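October, travel desk notebook, Bamberg stopover piece

Draft 3 of the stopover page back from Roltiria. They want it at 1000 words, we're at nearly double. Cut the brewery history first, then the bit on train classes. Keep luggage lockers, people always write in about lockers.

Hotel section: Maruyama still hasn't confirmed the winter rates. Don't print the old ones. Leave XX and chase again in the morning. Breakfast hours on their site don't match what the front desk said on the phone, go with the desk.

Route map redone. Old version sent readers off the bus one stop early, uphill with suitcases. Fixed, but the legend still has the old color for the walking leg. Ask for new export.
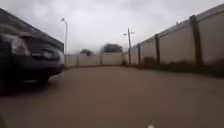
Dark car at the left, paved lane.

Darilstead side trip: half day or full? I say half. Last bus back is too early for dinner there and the museum is closed in the afternoon anyway. Tried writing it as a full day and it was padding, all cafes. Rewrote as a morning, reads much better. Need to recheck fare, I have two diffrent numbers in my notes and no idea which is the return.

Sidebar on rainy day options: 4 entries, one has shut down. Replace with the covered market or just drop to 3.

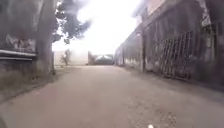
Also the intro. "Hidden gem" is in there twice, take both out. Start with the train arrival instead, then where to sleep. Readers of this page have one night, maybe two, they dont want the founding legend before the hotel list.

To do before 4 pm: captions, fare, Maruyama, legend color. Packing list can wait for the spring update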